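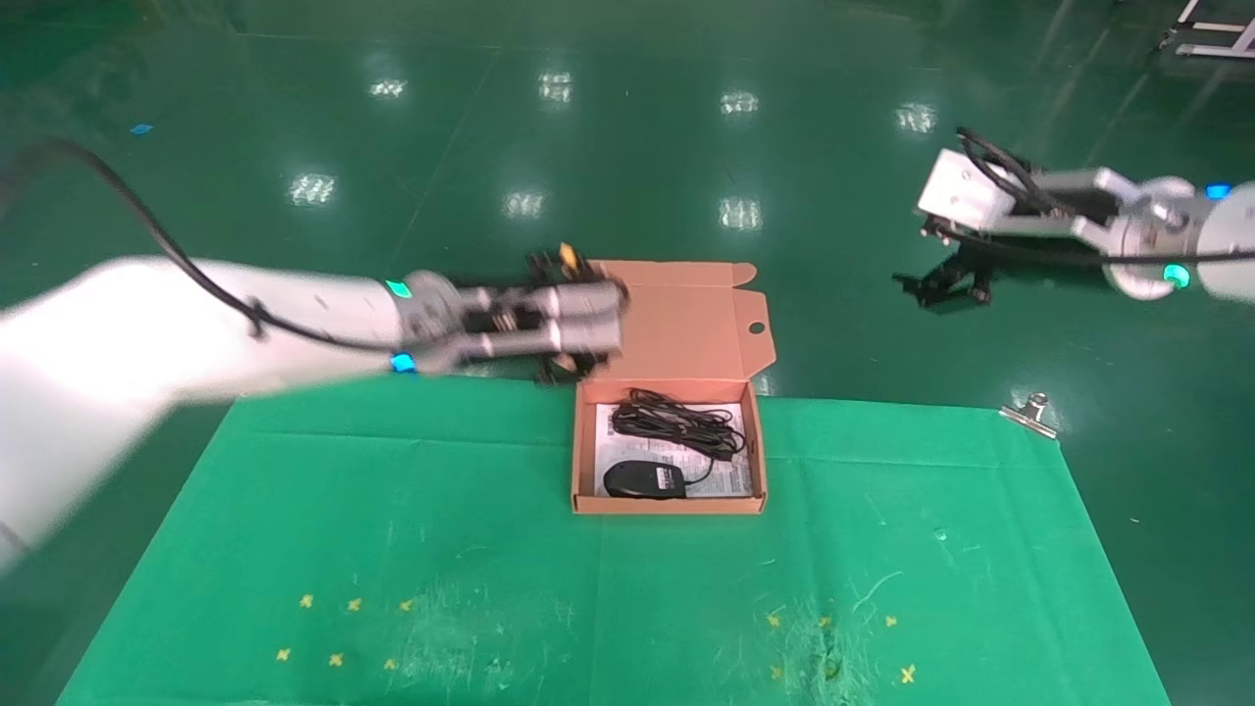

mouse, cable, flat brown box. the whole haul

1/ OK so I finally gave up on wireless. Third set of dead batteries since December, and the last one went in the middle of a call with the Cluvberg people while I was supposed to be sharing my screen. Corded mouse it is!!

2/ Ordered it from Plendeck on Wednesday. Plain black, gray bit at one end, nothing fancy, no lights. I looked at the fancy ones for way too long (there's one with 4 thumb buttons, who has the thumbs for that) and then just picked the boring one.

3/ Can we talk about the box though. I love a mailer box. Shallow tray, lid that folds right back, little tab with a round hole in it. No plastic clamshell you have to attack with kitchen scissors. I'm keeping it for sure, it's going to hold my spare charging cords. 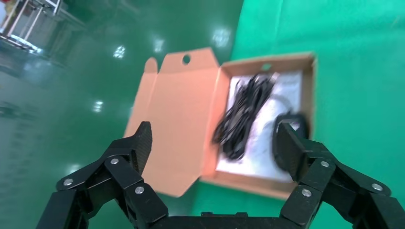
4/ The cord. So much cord! It comes bundled up in loops and takes up a good chunk of the tray. My computer sits 2 feet from my hand, I could run this thing to the neighbor's place. I'll probably leave half of it looped and stick it behind the desk with one of those Belay clips.

5/ White lining in the bottom of the tray too. I left it in, it can stay with the box.

6/ Định Lưu asked what happened to the Ganamum mouse I wouldn't shut up about last year. It's in the drawer. It still works if you feed it, I just don't want to feed it anymore. Free to anyone local who has a pile of AAs and more patience than me

7/ Also yes I know I could have bought rechargeables. I did buy rechargeables. I have no idea where they are. Probably in a box I was saving for something, which I realize doesn't help my case re: keeping this one

8/ Next up is the keyboard, same story, same batteries. If you've got a corded one you like that doesn't sound like a typewriter, tell me. Budget is under $100 and I'd rather it was a lot under $100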